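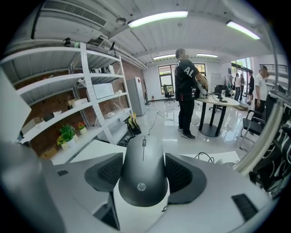
Filed under: Workplace Guides > Automation > Setup

August, by Andor Gulyás

Section 3. Starting a recording shift with the hand-held gripper

Read this before your first shift at Susten, even if you sat through the Jiradico demo. The demo was done at a bare bench with one object and a patient audience. Your shift will be in the open office, with people on the stairs and cables on the floor.

3.1 Before you pick anything up

1. Walk the cable run from the shelving to the round table. Move what you can to the wall.
2. Sign in on the Dobos sheet under your own name. Do not sign in for a coworker, even if a supervisor asks.
3. Choose small desk items only. A computer mouse is a good first object. Skip anything with liquid in it.
4. Tell the people nearest you that you are starting. They have a right to step away.

Note: The vendor booklet calls this "light activity." Hold your arm out in front of you for 45 minutes and decide for yourself.

3.2 Recording

5. Close the fingers on the object slowly, until it stops shifting. Squeezing harder does not make a better recording, whatever the progress bar in Multura seems to suggest.
6. Lift, carry, set down, let go. Wait 2 seconds before the next one.
7. If you drop something, keep recording and pick it up. Mark the take as a drop afterward. Deleted drops make the numbers look good and teach the system nothing.

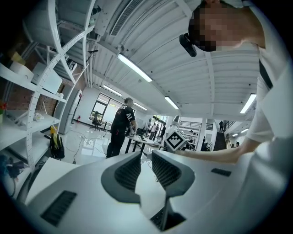
8. Switch hands or swap out with your partner after each block. Two people per station was the staffing we agreed to, and it should stay two even when the schedule is tight.

CAUTION: Keep your eyes on the floor when you walk with the gripper. Most of our near misses have been feet and cables.

CAUTION: Stop if your wrist or thumb hurts. Write it on the sheet the same day.

3.3 Targets

The current target is 1,030 takes per station for the month. I have asked where that number came from and have not had an answer I could print. Treat it as a planning figure. It does not go in anyone's review, and if you are told otherwise, ask for that in writing.

3.4 What this changes about your job

The launch memo said the work would "free up staff for higher-value tasks." So far it has added a task. Front desk and stock people now spend part of the day recording, and their regular work is waiting when they get back. Until somebody names the higher-value tasks, log recording hours separately from your usual hours (Dobos, second tab).

3.5 Ending the shift

9. Upload to Multura and wait for the confirmation line.
10. Put the objects back where you got them.
11. Note anything that went wrong. "Fine" is not a note.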